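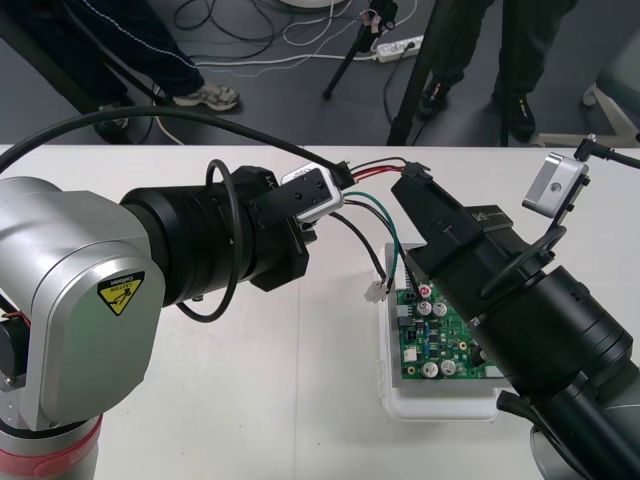 Wires and a small black plug beside a green printed circuit board.

Reference > Electrical parts > Connectors > Wire-to-board connector

A wire-to-board connector joins a bundle of loose wires to a printed circuit board. It has 2 halves. The header is soldered to the board, usually along an edge, and the plug is fitted to the ends of the wires. Most plugs are molded plastic and will go into the header only one way.

Red is commonly used for the positive supply and black for the return. Other colors, such as green, may carry signals or a ground, depending on the maker.

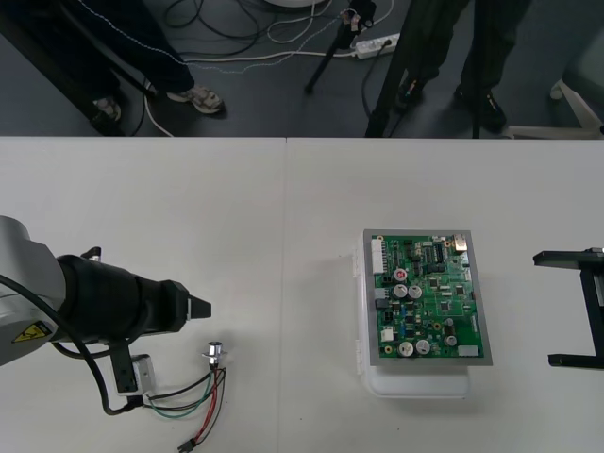
Headers are often placed away from tall parts such as electrolytic capacitors, which leaves room to grip the plug. A plug should be pulled by its housing and never by the wires. The bench guide by Narayanan Salian (Pringle, 3rd printing) advises checking the crimps after 200 matings.

See also: Crimp terminal, Pin header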